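Project Report: Does the Magic in Hosen Need Rules?
Ashraf Cherkaoui and Nesma Ragab
Monday, July 8, 2019

1. What we set out to do

Hosen is a fantasy setting we wrote for tabletop play. Its one big city, Urham, runs on sworn words. A promise spoken over salt has force, and the stronger promises can lift a gate or keep a bridge standing. Our plan said that a strict rulebook for this magic would make the world feel more real to players. I (Ashraf) wrote that sentence in March and have doubted it ever since.

We wrote two versions. The long one has 38 pages of rules on oaths, witnesses and penalties. The short one is a single page and leaves the rest to the game master. Four groups played the same adventure, two with each version, for 13 sessions in all.
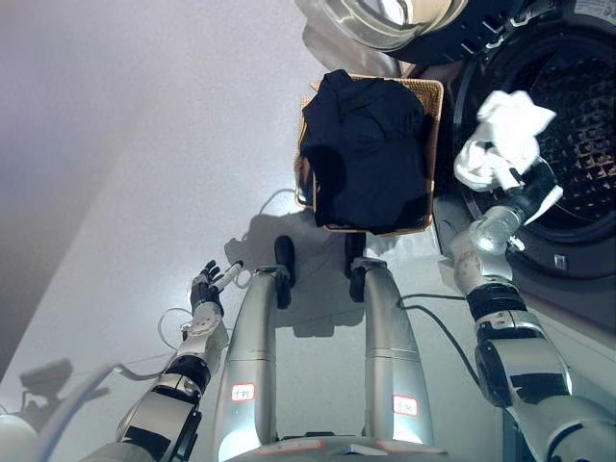
The servants of House Benmoussa were the part of the setting we argued over most. They are suits of armor that walk because someone once promised they would. Nesma wanted each one to have a carved face and a long history. I thought players would forget all of it by the second session. What I wanted was closer to the silver legs in the picture, with a small white label on each and red handwriting on the label. A mark made by hand on plain metal makes you ask who wrote it. We gave the servants written tags and cut the faces.

2. What happened in play

The groups with the long rules spent a lot of time reading. One player found that a promise could be split between two witnesses and used it to get past the Didinov Gate without paying. That was clever, and it was also the only time the penalty tables came up. The groups with one page made up their own limits, some of them better than ours.

Players from both sides said the world "felt consistent." I don't put much weight on this. They are our friends, and they knew which answer we were hoping for.
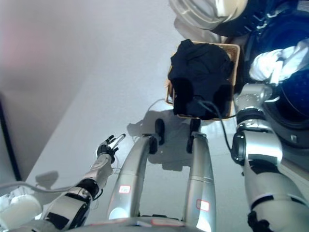

Figure 2. Black hand with the fingers spread, above a pale floor.

3. Problems with our method

Nesma ran both short-version groups and I ran both long-version groups. She is the better game master, so we can't separate her from the rules she was using. We also changed the price of salt halfway through, which affected everyone. Our survey asked "How real did Urham feel?" without saying what real meant – a castle can feel real with no plumbing in it.

4. Where this leaves the setting

We are keeping the one-page version, plus the two-witness rule. Nesma still thinks the long rules would pay off over a full campaign. She may be right, but our project can't show it. The penalty tables are in Appendix B for anyone who wants them.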